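Sorting at Source: Household Waste Separation in Shared Student Accommodation

Project report submitted by Dwynwen Maddocks
Monday, March 12, 2018

1. Background

Residents of shared houses are asked to separate their waste into dry recycling, food waste and general refuse. Earlier coursework on this module suggested that separation is less reliable in shared houses than in family homes, and that much of the difficulty arises indoors, before anything reaches the kerb. This project examined whether the arrangement of containers in the kitchen affects how well residents sort their waste.

2. Method

A questionnaire was distributed in September to residents of the Multano and Cordeiro halls and to tenants of neighbouring shared houses. A total of 136 completed forms were returned. Six households then agreed to take part in a kitchen trial. Each household kept its usual arrangement for two weeks, after which it was given separate open containers to be placed on or near the worktop. Residents recorded what they put in each container on a printed sheet. The contents were checked against the sheet at the end of each week.

Containers were chosen for low cost and ease of washing. Lidded pedal bins were considered but were too large for two of the kitchens.

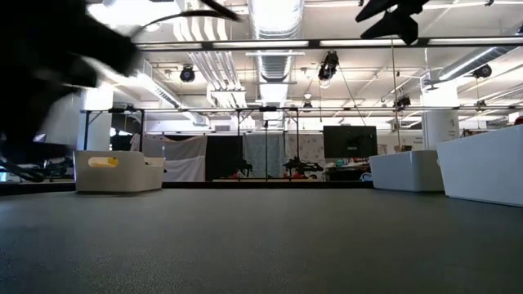 Figure 1. White plastic storage bins on a dark grey tabletop.

3. Findings

Most respondents knew which materials the council accepts, although there was widespread doubt over cartons, foil and soiled paper. The reason most often given for not sorting was lack of space, followed by uncertainty over whose turn it was to empty the containers.

In the trial, food waste was separated more consistently once a container stood within reach of the sink. Dry recycling improved in four households and did not change in the others. Labels made little difference where residents had already agreed on a system among themselves.

4. Limitations

The trial was short and the households were self-selecting. The record sheets were not always filled in on the day, and one household mislaid a sheet and completed a replacement from memory.

5. Recommendations

It is recommended that accommodation providers supply small containers at the start of each tenancy, together with a single-page guide to local collections. A longer trial covering a full academic year would be desirable.

Contact the department office | Copyright 2018, the author | Back to top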